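Brusden Household List
Subject: Re: Cloths, which colour for what, and where do they all go
From: Vija Sepp
Date: 1st August

Valentin Millet wrote:

> Hello all,
>
> We have moved into the upstairs flat at Gollach and I have inherited
> a cupboard full of cloths. Some are microfibre, some look like old
> tea towels cut up, and there are a few I would not want to touch.
> Do people here sort them by colour, and if so what is the system?
> Also, how do you wash them? My last lot went stiff after a few goes
> and now they just push the water about.
>
> And do you fold them? My mother folded and ironed hers. I don't think
> I can face that.
>
> Valentin

Valentin, welcome to the list. I will take your questions in the order that suits me, starting with the washing.

The stiffness is nearly always fabric softener. It coats the fibres and after that the cloth won't take up water. The same goes for dryer sheets. If yours have already gone that way, put them through a hot wash with half the usual powder and nothing else, then do it again without any powder at all. I had a batch from Fawzy's in the high street that I was ready to throw out and they came back well enough after 2 washes like that. Not as good as new, but fine for windowsills and the bath.

Wash them on their own or with other cloths. Don't put them in with towels. Microfibre picks up the fluff and you will spend the next month wiping it on to your mirrors. I keep a net bag on a hook by the machine and when it is full it goes in. Do up the zip. I once left it open and was finding cloths inside duvet covers for weeks.

As to the old tea towels, keep any that are proper cotton or linen. They are better than microfibre for drying glasses and for anything hot. The ones you wouldn't want to touch should go in the bin. You can wash them first if it makes you feel better about it.

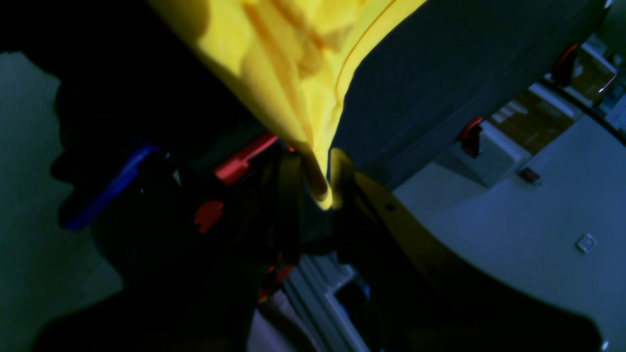

Colour is where people on this list disagree, and there was a long thread about it before you joined which I don't suggest you read. My own arrangement is very simple. Blue is for the bathroom, pink is for the lavatory and goes nowhere else, and the kitchen has yellow. A strong lemon yellow like this one is hard to lose on a worktop, and you won't mistake it for anything that has been near a drain. Pale yellow is no use to me, as after a few months it looks much the same as a tired white. If your cupboard is all one colour, snip a corner off the bathroom ones. Lidov used to sell mixed packs with four colours in, but the last time I looked there were only grey ones left.

Folding. I used to fold mine in three and stand them up in a shoebox, and it looked very nice for a day or so. Now I only fold the tea towels. Cleaning cloths go into the drawer as they come, provided they are dry, and a few creases make no difference to how they wipe. What does matter is how you leave them between uses. If a cloth sits bunched up by the tap it will smell by the next morning. Wring it, shake it out and hang it over the rail or the edge of the bucket. I wouldn't iron microfibre in any case, it doesn't like heat. Your mother's were probably cotton.

For numbers, I have 13 in the kitchen drawer, which is too many for one person, but it means I only wash them when there is a decent load. A fresh one each day, and the old one does the floor by the back door before it goes in the net bag.

One more thing about your cupboard. If it is the tall one on the landing at Gollach, the back wall is an outside wall and things left against it get damp. I had a pile of dusters go mouldy in there when I was looking after the flat. Keep a gap behind whatever you put on the bottom shelf, and leave the door ajar when it's wet out. The shelf itself lifts out if you want to wipe underneath, but you have to tip it towards you first.

I have some spare net bags if you would like one. They are the medium size. Let me know and I will leave it in the porch.

Vija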